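Notes for the refurbished hardware talk. 20 min slot, leave five for questions. Speak slower than last time.

**Slide 1: "Good as new"**

Start with the phrase itself. Ask who has bought a refurbished machine for work. Then ask who knows what was done to it before it shipped. Wait for the hands to go down.

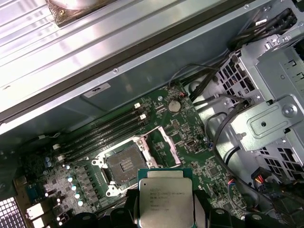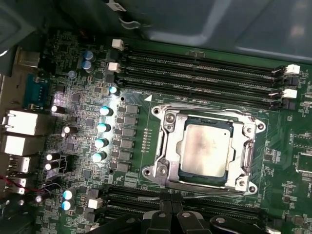
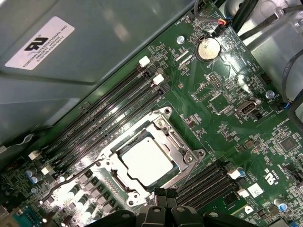
*Slide 2, in order: Xeon and open socket; a lid with old paste on it; eight empty memory slots.*

**Slide 3: What the word covers**

- "Refurbished" can mean a full teardown. It can also mean a wipe with a cloth and a new sticker.
- Sellers grade the outside. Grade A is about scratches. I have yet to see a grade for thermal paste.
- Read the Kivska listing out loud, all of it, including "professionally renewed by experts." Ask what a person would have to do to break that promise. I can't think of anything.

**Slide 4: The savings number**

Draketti's brochure says a buyer saves $1,000 per workstation. Compared to what? Page 4, small print: the list price at launch. Very few people paid that then and no one is paying it now.

Our own quote came to $2,550 for a new machine with support. The refurbished one looked far cheaper until Birgit Kettler added memory, a drive, shipping and a second year of warranty. Her total was $2,221. Still a saving! But put both numbers on the screen and let people look at them for a bit.

(If someone says we picked a bad case: maybe. Ask for theirs.)

**Slide 5: The green argument**

Careful here, I half believe this one. Keeping a machine going longer probably does beat scrapping it. What I don't buy is the little leaf logo with a carbon figure next to it. I wrote to Norðdahl asking how theirs was worked out and got the brochure back.

Also: an old workstation left on all night is still drawing power. Does the leaf include that? Skip if short on time.

**Slide 6: What to ask**

1. Which parts were replaced, by part number?
2. What test was run, and for how long?
3. Who pays return shipping?
4. Can I see the report for *this* unit?

Abílio Valente sent these to 19 sellers in September. Don't give the reply count until someone asks. It's four, and one of those was an out-of-office.

**Slide 7: Questions**

Likely one: "So should we buy new?" No, I still buy used. I just take the price of a failure into account before I order.

Nomance people may be in the room. Be polite, their warranty terms are on the backup slide.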